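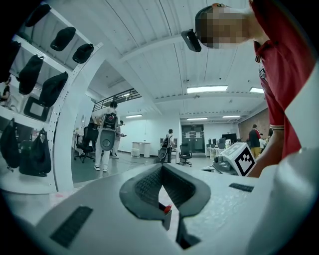
Never trust an open day that gives you the bag at the end, Gemma Hartley told me before I set off for Lemlow, and I thought of her a good deal while standing in front of a tall white rack hung with black caps and black drawstring bags, wondering which of them I would be allowed to take home.

Lemlow is reached by the 109 bus from Mapplebeck, a service that takes a personal interest in every farm gate on the way. The stop is outside a tyre place. You walk back past it, cross the road where there is no crossing, and find Bilelex behind a hedge. They supply caps, bags and the other soft goods that get handed out at conferences and then live in the boots of cars. Once a year they let the public in to see how it's done, and this year the public came to a fair-sized queue and a dog.

The workroom is a large open space with a grey floor, and in a big room the racks do the job of walls. The sample rack is the one to look at first. It is white and perforated all over, so the hooks can go wherever you like, and naturally there had been strong feelings over where that was. Caps go at the top, the larger black fabric covers hang side by side underneath, there's a black tray on a shelf below those, and the drawstring bags have the bottom. Liam Ashworth led our group and explained that bags used to be at eye level until it was noticed that visitors tugged the cords. Now you have to bend down to tug the cords. I bent down.

I had not expected to have opinions about black. By the second bay I had several. Black is what people order when they can't agree on a colour, and it seems an awful lot of people can't agree. A first order is usually 500 pieces, delivered plain or with a logo, and Liam spoke with real feeling of the customer who sent back a box of 262 caps for being "too dark". They were replaced with the same caps. The customer was delighted.

The folding bench was the best part. A drawstring bag looks like something that can't be folded badly, and our group put that to rest quickly. The cords go inside first, then the sides come in, then you press the air out with your forearm and turn the whole thing over. Mine looked like a pasty. The woman beside me produced a perfect flat square on her first try and was given a sticker, which she wore for the remainder of the tour with no modesty at all.

Caps are trickier. They nest, peak to peak, and if you push too hard the front panel dents and stays dented. There is a knack to bringing it back with steam, demonstrated to us twice, and I am no nearer to having it.

Lunch was in the canteen. Soup or a roll, £2 either way, and you could not have both unless you queued again, so most of us queued again. The shop next to it sells ends of lines at prices that make you forget you have a head already provided for. I bought a cap reading Plodside Walking Festival, a cancelled order by the look of the date. It fits quite well.

Practical notes, then. Wear flat shoes. The toilets are at the far end and you will be walked past all the cartons to reach them. The last bus leaves earlier than the timetable on the Bilelex website suggests, and the tyre place has a bench. The next open day is in August, and I have put Gemma's name down.

She was right about the bag, by the way. It's black.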